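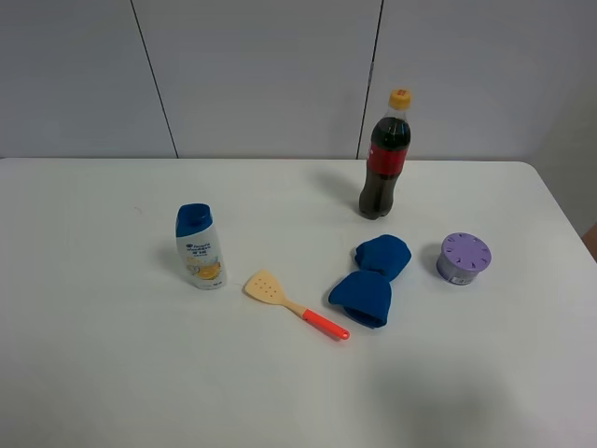
Rummage sale

A rummage sale is an event at which donated secondhand goods are sold cheaply, usually in a hall, a school gym or a church basement, to raise money for a local cause. In Britain the same event is called a jumble sale. It differs from a yard sale, where a household sells its own things and keeps the money, and from a thrift store, which is open all year. A rummage sale lasts a few hours or a weekend, everything has to go, and the pleasure of it lies in the digging.

Origin of the name

The word "rummage" comes from shipping. It is related to the French "arrumage," the stowing of cargo in the hold of a ship, and it first meant the work of packing barrels and bales. Later it came to mean moving cargo around to search through it. By the 19th century, "rummage sale" was used for sales of unclaimed or leftover goods at docks and warehouses, and from there the phrase passed to charity sales. Few everyday words have traveled so far, from the hold of a merchant ship to a folding table piled with sweaters!

Goods

Almost anything that can be carried may turn up. Clothing and bedding make up the bulk of most sales, followed by books, kitchenware, toys, picture frames, lamps and garden tools. Most organizers refuse mattresses, car seats and large appliances. Linens deserve a special mention, as they are often the best value in the room: wool blankets, cotton sheets and hand-finished tablecloths can outlast their first owners by decades, and a careful buyer can fill a closet with them for the price of lunch.

Sorting is the hidden art of the whole thing. Donations come in mixed bags and have to be split by type, checked for damage and priced, often in a single evening. The sale at Flellcombe, held every November, begins sorting 2 weeks ahead and sets out 22 tables, each with its own keeper. The book table there has become famous in a small way for being arranged by color, a system that makes no sense at all until one tries to remember a book seen the year before. 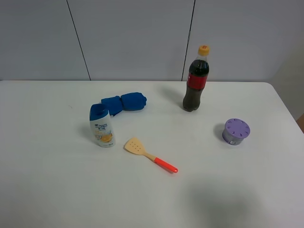 Pricing follows one of a few patterns. Under item pricing, each object gets a sticker. Under table pricing, everything on a given surface costs the same, which speeds up the line and spares the cashiers a good deal of arithmetic. The best loved method is the bag sale, usually held in the last hour, when a buyer pays one fixed price for as much as a bag will hold. Regular visitors become very skilled at it. Coats are rolled tight, socks go inside shoes, and paperbacks are slid down the sides.

Refreshments are a steady second source of income. Coffee, cake and cold drinks are sold near the door or at the far end of the hall — the second choice draws people past every table on the way. In Akham the cake stand has at times earned more than the clothing.

Customs

The opening rush is the best known custom. Buyers line up before the doors open, and dealers in books, records and old toys tend to stand near the front. Some sales charge a small fee for early entry, a practice that is still argued over. Supporters point to the extra money raised. Critics feel that it takes away the wonderful fairness of the line, in which a child with pocket change may beat a professional to the prize.

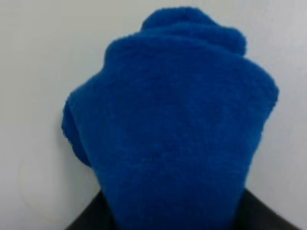 Henrike Brandes takes the critics' side and writes that early entry "turns a treasure hunt into a shopping trip." She would rather see a higher price on the good pieces and one opening time for all. Mattes Fuchs has replied that a sale has bills to pay like anything else, and that the best finds are usually missed in the first half hour anyway.

Haggling varies by place. At some sales it is expected from the start, while at others it is frowned on until after noon. At Ostotness, prices drop by half when a handbell is rung, and many shoppers hover near the item they want for some time beforehand.

Leftovers

Even a busy sale ends with goods unsold. Wearable clothing is usually passed on to shelters or thrift stores, and worn textiles may go to rag dealers, who sell them for wiping cloths or stuffing. Books are the hardest to place. The 2024 sale at Flellcombe took in 4,000 books and had 1,000 left at closing, most of them sent on to the Akham sale the following spring.

See also

Bazaar
Flea market
Swap meet
White elephant sale

Page last edited 2025-07-08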